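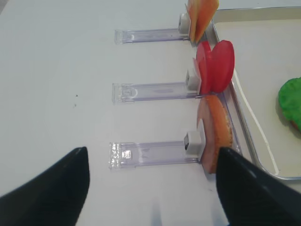 Cutting fruit ahead for a food stand

Posted 26 March 2025 by saltlick33

We run a small lunch counter in Brenanport and want to sell fruit cups at the street market in July. How far ahead do you slice? I was planning on the night before.

pierside_gil
Night before is fine if it's covered and cold. We did it for 8 summers in Casora and had no complaints.

tomato_route
I disagree. Melon is soft by noon if you cut it the night before. Cut it that morning, even if it means starting early.

pierside_gil
Depends on the melon — firm ones hold up. Lettuce is what goes limp on me.

saltlick33
We do burgers too, so lettuce matters. I keep each topping apart until the order comes in.
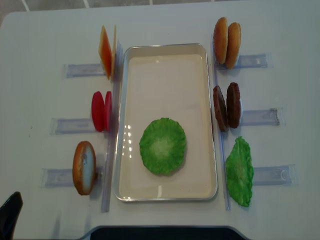 Lettuce on the tray, other items off to the left and right.

tomato_route
Keeping them apart is right. I'd still cut the fruit fresh. How many cups?

saltlick33
Around 40 a day to start.

pierside_gil
For 40 cups, do it in the morning. I was thinking of bigger numbers.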